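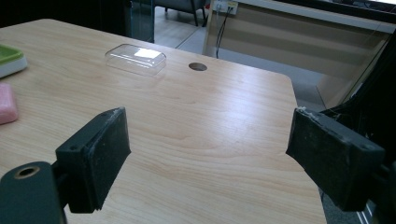
The hand-held gripper over the test table, with the small clear box between trials.

The worn pads win

By Sigita Org

When Lauri Saarinen started comparing grippers for Sustovik, he made a list of what he wanted to know. The list had speed, weight, price, and battery. The finger pads were not on it. Now he speaks of almost nothing else.

"You look at the motor first, because the motor is expensive," he told me in the workshop. "Then you try to pick up a clear plastic box from a smooth table, and the motor does not help you."

The test is simple to explain. A person takes the gripper in the hand, moves it to an object, closes the two fingers, lifts, and puts the object down again. A camera on the tool records everything from the same view each time. Sustovik ran 400 trials with each of two grippers, the Usard and the Paiva, and another 148 with different pads on the Usard. The total was 948, and Saarinen has watched all of the recordings, some of them twice.

The clear box is the object he likes best. It is small and shallow, and the corners are rounded. The light from the ceiling makes a white spot on the top, and the wood grain shows through the walls. For a camera this is a difficult thing, and for the fingers it is not much easier. A soft block of sponge forgives you if you come a little crooked. The box turns and slides away.

Štěpánka Hrnčiar did most of the trials by hand. She expected that the Paiva would be better, as it closes with more force and has the newer controller. With hard and square objects it was better. With the box it failed 119 times, against 40 for the Usard, whose pads had already been in use since September and were quite rough at the edges.

"I wanted to change them before we began," she said. "They looked bad, with pieces of white fiber coming out on top. Lauri said leave them, we will change them later."

They did change them later. With new pads the Usard lost a part of its advantage on the box, and it needed several days of work before it was again as good as before. Hrnčiar thinks the surface must become soft and a little open. Saarinen thinks it is more a question of the angle, because old pads give way more at the top. They have not agreed on this, and I did not get the impression that they are in a hurry to agree.

The view of the camera also caused discussion. In the first setup it sat high, and the operator could see the object well but the inside faces of the fingers badly. Lucimara Rezende, who built the mount, moved it lower and tilted it, so that both pads come into the picture from the bottom corners. The faces are still dark against a pale table. She tried a small lamp on the tool and took it off the same afternoon, as it made one more reflection on the box.

The cables are her other worry. On the present tool they go up along one side together with the brackets, and a person who turns the wrist too far can feel them pull. A shorter set is on order from Cerkthorpe.

For the next round Saarinen wants one pair of old pads on the Paiva, with everything else unchanged. The holes do not match, so Rezende is drawing an adapter.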